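Tarde de puertas abiertas en Vulitz

Llevaba meses diciendo que iba a pasarme por Vulitz y por fin fui. Fernanda Lobo me había avisado de que la jornada de este año era más pequeña, con menos charlas y más rato delante de las máquinas, y a mí eso me sonó a gloria (las charlas de después de comer me tumban). Éramos 14 en mi turno y nos llevaron directos al fondo del taller, donde trabajan con dos brazos y un florero. Rosas artificiales, dos pinzas y unas paredes de colores que parecen la portada de un disco de los setenta. ¡Me encantó!
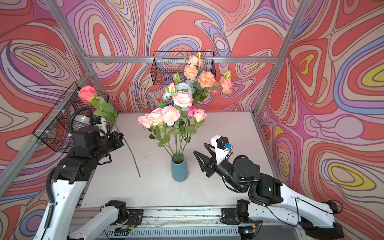
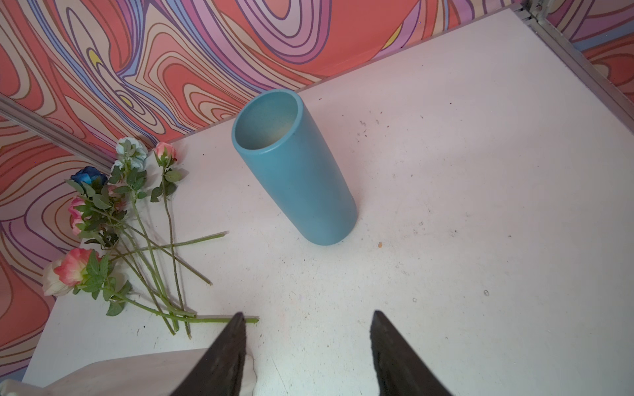 La tarea se explica en una frase: coger una rosa y meterla en el florero. Luego te pones a pensarlo y es un lío tremendo. Un tallo es largo y fino, la cabeza va por su cuenta, las hojas se enganchan con las de al lado y la boca del florero no es precisamente una palangana. Zlatko Kolev, que nos hizo de guía, lleva con esto desde el otoño y contó que al principio practicaban con pajitas de refresco, y que el paso a las flores les costó un disgusto detrás de otro. Yo le pregunté por qué no usaban flores de verdad y me dijo que se lo planteara a quien paga la floristería. Tomo nota.

Lo que más me gustó fue lo despacio que va todo. Una viene con la idea de los robots de las fábricas de coches, zas, zas, zas, y resulta que te pasas un buen rato mirando una rosa con la boca abierta, como quien mira a alguien enhebrar una aguja. A mi lado un señor iba susurrando "un poquito más a la izquierda" todo el tiempo - y yo igual, lo confieso.

También hubo café, y discusión. Ronaldo Figueiredo defendía que lo interesante es que trabajen los dos brazos a la vez, uno sujetando y otro apartando; Zlatko prefiere que primero salga bien con uno solo. No se pusieron de acuerdo y siguieron en el aparcamiento, que yo los vi.

Me quedé con ganas de ver la parte de Pelaro, en la planta de arriba, pero el turno se acababa y había gente esperando en la escalera. Si alguien de la lista fue por la mañana y subió, que me escriba y lo cuento en el próximo boletín. Hay otra visita el 26 de febrero, gratuita y con inscripción previa; id con calzado cómodo, que apenas hay sillas.

Compartido 132 veces · 14 comentarios

También te puede interesar
- Dervishi abre su taller de soldadura a los vecinos
- Una charla con Zoi Vlachopoulos sobre sensores baratos
- Lo que aprendí montando un kit de Skunico en la cocina

Contacto · Darse de baja · Volver arriba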